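Where the Hours Go: Desk Booking and Shared Space in a University Building

Project report, second-year group work
Saimi Partanen, Teodor Zalewska, Elżbieta Walczak
Supervisor: Henryk Wasilewska

1. Background

The Tresow building opened with 60 bookable work spaces spread over three floors. They include study desks, two meeting rooms, workshop benches and lab bays. All of them are booked through the same system, called Skaltgate, which the university bought when the building was new. Students complain about it often. The most common complaint is that every space shows as taken, but when you walk through the building many of them have no one using them.

Our group wanted to find out if this was true, and if so, why. We also wanted to see if small changes to the booking rules could help without buying new software. The project ran for nine weeks and ended in May.

2. Earlier work

The student union ran a survey on the same subject before we started. It asked people how satisfied they were with study space, but did not ask what they did with their bookings. Jarosław Rutkowska from the building office let us read the written answers. Many people said they booked longer than they needed in case they were late. Several said they booked two spaces at once and decided later which one to use. We took these two habits as our starting point.

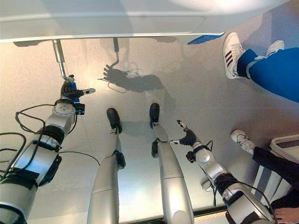

We also read the booking rules themselves. A person can hold up to four hours per day in each type of space. The limit applies to each type separately, so one person can book a desk, a bench and a meeting room for the same hours and break no rule. The system does not check for overlap. There is a check-in button in the app, but pressing it has no effect on the booking, and the rules only say that users "should" press it.

3. Method

We used two sources. The first was an export of past bookings from Skaltgate with the names removed. It had 4,000 rows. Each row gave the space, the start and end time, and a code for the user, so we could see when the same person held two spaces at once.

The second source was walking rounds. We split the building into four routes and walked them at set times in the morning and afternoon. On each round we marked every space as used, held or free. "Held" meant that someone had left a coat, bag or laptop but was not there. We argued about this category at first, and Elżbieta wrote a half-page guide so that we would all mark it the same way. Equipment left set up in a lab bay counted as use, because moving it would not be reasonable.

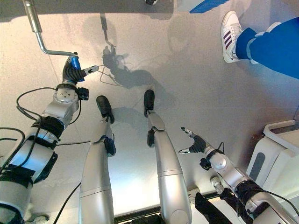 Figure 1. Metal rod and mechanical hand over a speckled floor.

The rounds covered all three floors. We did not go into the offices on the top floor, which are not bookable. We did not write down anything about the people we saw, and a notice about the project was posted at both entrances.

4. Results

The complaint is mostly correct for the desks. Many desk bookings were for the full time allowed, even in the evening, when our rounds found few people still there. The last hour of a long booking was the hour most often unused. Overlapping bookings were less common than we had expected from the survey answers, but they were concentrated in the weeks before exams, when space is hardest to find.

The meeting rooms were different. They were booked in short blocks and people usually came. Our guess is that a meeting involves several people, so someone remembers to cancel.

Workshop benches and lab bays were the hardest to judge. Work there tends to run over, and the next user often waits or goes elsewhere. In the comments box of the booking form, people had written things like "may need longer" and "please ask before moving anything." The system has no way to use this information.

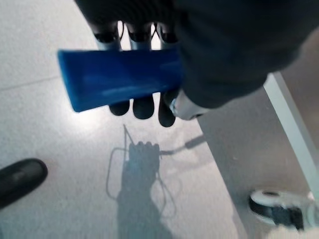 The check-in button was almost never pressed on any floor. When we asked students at the ground floor desks about it, most did not know it existed.

5. Suggestions

We suggest three changes. The daily limit should cover all types of space together. A desk booking should end by itself if there is no check-in within the first part of the hour. Lab bays should be taken out of the hourly system and booked by the half day, with a contact name on the door.

The building office told us the first change is a setting that can be switched on. The second would need work by Trinex, the company that maintains the system, and there is no budget for it this year.

6. Problems and limits

Our rounds missed the late evening, because the building closes to our year group at 9. We also lost one set of sheets from the second floor and had to repeat that route. The booking export did not include canceled bookings, so we cannot say how many people cancel in time. Another group could ask for that file at the start, as the request takes a while to go through.

Sources
Building office, Rules for bookable spaces, current version.
Student union, Study space survey, written answers.
Kołodziej, course reader on shared resources, chapter 4.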